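Speaker notes: Buttons, switches and sliders on the Kokar board
Short talk, Grovdale, November, 2 p.m. slot
Keep water within reach. Start without waiting for the back rows to settle.

Opening

Thank them for coming. Say who Mustell is in one sentence: a small shop in Guthrie that makes boards with everyday controls on them, for practice and for testing how people handle them. Skip the company history.

Say what the talk covers. Four kinds of control, what we settled on for each, and what I would change. The talk covers the parts you touch. Wiring is a separate talk and I am not the person to give it.

Ask for a show of hands: who has set a slider in the last day? Few hands go up at first. Then mention car vents, toasters, the mute switch on a phone. More hands. Move on quickly.

Slide 2. Why put ordinary controls on a board

A person meets a control for the first time on a machine that does something. Push the wrong button on a dryer and you get the wrong cycle. That makes people careful, and careful people don't show you where the control is confusing. On a board with no machine behind it they go faster and make the mistakes you want to see.

We have notes from 424 sessions with the Kokar board and earlier versions of it. In those notes are 1465 remarks, written down as people said them. Most are short. "Which way is up." "Is this the one." "Stiff." I will read a few as we go. Don't read more than one per slide, it drags.

Slide 3. Modules

Each control family gets its own block. The blocks go side by side and there is an end piece at each side, shaped like a handle. People pick the board up by the end pieces without being told to. Earlier boards had plain ends and people picked them up by whatever stuck out, often a switch.

The drawback is seams. A seam collects crumbs and dust. A soft paintbrush gets most of it out. Canned air mostly moves it to the next seam.

Second drawback: once you can swap blocks, people swap them, and then two boards in the same room are laid out differently. Write down the order before a session. I have lost an afternoon to this.

Slide 4. The sliders

Two sliders, each in its own slot, one above the other, with a numbered strip between them running 1 to 5. The upper knob has a triangle pointing down and the lower knob has one pointing up, so both point at the same numbers. One scale serves both.

Say this slowly. It is simple to look at and takes longer to say.

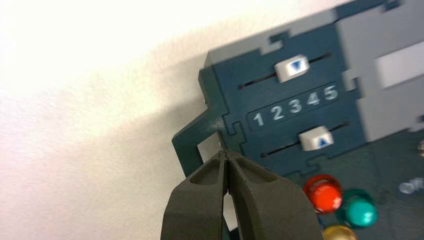
The first version had a scale for each slider. It took up more room and people read the wrong one. With the shared strip they argue less about which number belongs to which knob. They still ask whether the two knobs are supposed to match. The answer is only if the task says so, and the task sheet should say it in the first line.

Remark to read out: "I was looking at the edge of the knob, not the arrow." A good number of people do this. They line up the left or right edge of the knob with the numeral. The triangle helps, but a person who has already decided to use the edge will go on using the edge. A darker triangle might help. So might a narrower knob, though a narrow knob is harder on the fingertips.

What about positions between the numbers? There was a long discussion about this in Guthrie. I wanted tick marks at the halves. I was outvoted, and after watching more sessions I think the others were right. With five numerals and no ticks, "put it on 3" is a clear request. If you need "between 3 and 4," you can say that too and people manage.

If somebody in the room works with gauges they will object here. Let them, it is a fair point for gauges.

Slide 5. The push buttons

Four round buttons in a diamond: blue, red, green, yellow. Domed caps, arcade style. Everyone likes these. They get pressed before the session has started, so plan for that and don't count the first minute.

Color is the easy way to give an instruction. "Press green." It is also the weak spot. Some people can't tell red from green reliably, and the layout has to carry them. In a diamond you can say left, top, right, bottom, and it works with your eyes closed as long as the board is facing you. Turn the board around and top becomes bottom. Our task sheets now give the color and the position together: "green, right side." It reads a little clumsy. Leave it clumsy.

Spacing. You want a thumb on one button without brushing its neighbor. Try it with gloves before you decide on a layout. I mean winter gloves, the thick kind.

Slide 6. The toggle

One metal lever, with "Off" on the left and "On" on the right. White lettering on dark blue. The words cost us a lot of talk for two words.

The choices were words, the line and circle symbols, or nothing. With symbols, people under a certain age were fine and older visitors guessed. With nothing, everyone guessed. Words won. If you make a board for readers of another language you need another label, and that is a real cost. Budget for it.

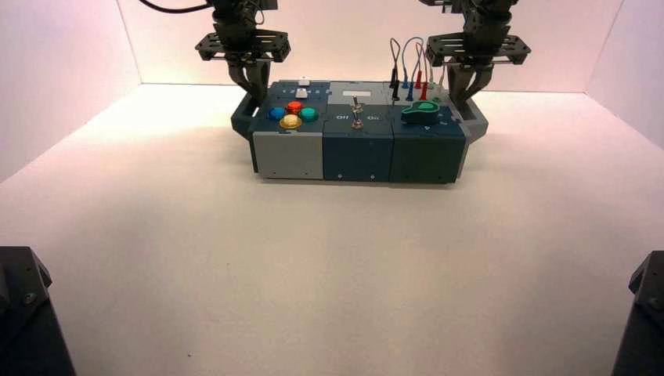
Side to side or up and down is the next argument. House light switches in this country go up for on, and people bring that habit with them. A lever that moves sideways has no such habit attached, so they stop and read. For practice that is good. For a lamp at home I would not want to stop and read.

A lever also sticks up above everything around it. It is the first thing to catch on a sleeve and the first thing to get bent in a bag. Pack the board with the lever side up and nothing resting on it. A folded towel along the two ends, then the lid. I have tried foam cut to shape and went back to the towel.

Slide 7. Lettering in general

Keep this one short, under two minutes.

White on dark holds up well under strong light. Light gray on dark does not. Look at your labels in the room where they will be used. An office desk with a lamp tells you very little.

Size: print the word, tape it down, stand up straight and read it. If you have to lean, go bigger.

A label belongs next to the thing it names. People sometimes put all the text in one corner because it looks tidy. Then the user's eyes go back and forth and the hand lands somewhere in the middle.

Slide 8. What gets dirty, what comes loose

Tops of buttons get skin oil on them. Wipe with a barely damp cloth, then a dry one. Don't spray the board. Slots hold dust at the ends, where the knob doesn't sweep it out.

Check the screws. We give every board a going-over after 100 sessions, or sooner if it has traveled. Snug is enough.

Keep a spare knob in the case. Put it in a small bag and tape the bag to the lid.

Slide 9. What I would change

Sliders: darker triangles, as said.
Buttons: a small raised mark on one cap, so you can find your place by touch. I go back and forth on which cap.
Toggle: larger words.
End pieces: leave them alone.

If time is short, cut slide 8 and go straight here from the lettering.

Questions

Likely to come up: why no rotary knob. It exists as a separate block and I didn't bring it. Someone will ask about price. Refer them to the office in Guthrie, I don't have the current list.

Hand the task sheets out at the end. If they go out earlier the room reads them during the slider part. Collect the pens.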